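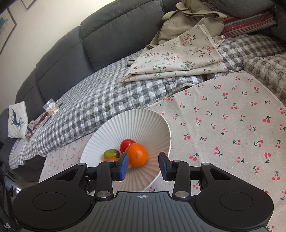 I got my first jury summons in January, and by nine in the morning I was in a basement with 100 other people and one working vending machine. The clerk had told us to bring something to read and something to eat. I brought a paperback and a granola bar, which lasted me until nine-twenty, and I spent the rest of the morning thinking about food. A bright orange citrus fruit on a white pleated plate, with something red and shiny tucked behind it, would have looked like a state banquet down there.

They called my group up after lunch. The case was a stolen trailer, or possibly a borrowed trailer, depending on which lawyer was standing. The judge asked whether any of us had ever had property stolen and almost everyone raised a hand. I said a bicycle. The man beside me, Patricio Arroyo, said a boat, then asked if it still counted when your brother took it. The judge wrote something down. Patricio went home.

I did not go home. I was juror 8, and I stayed juror 8 for three days, during which I learned more than I wanted to about hitch locks. The prosecutor had a laminated map. The defense lawyer had a cough and a habit of saying "let's back up a little," which in a trailer case got a laugh the first time.

I can't complain about the deliberations. We picked Kumiko Okabe as foreperson on the grounds that she had a pen. She went around the table and made each of us talk, including the guy who had plainly planned to nod his way through it. We argued over one receipt for most of an afternoon, then voted not guilty, and a bailiff walked us out to the parking garage.

My check for the whole business came last week. It didn't cover the parking. I've kept the badge, though I think I was supposed to hand it back.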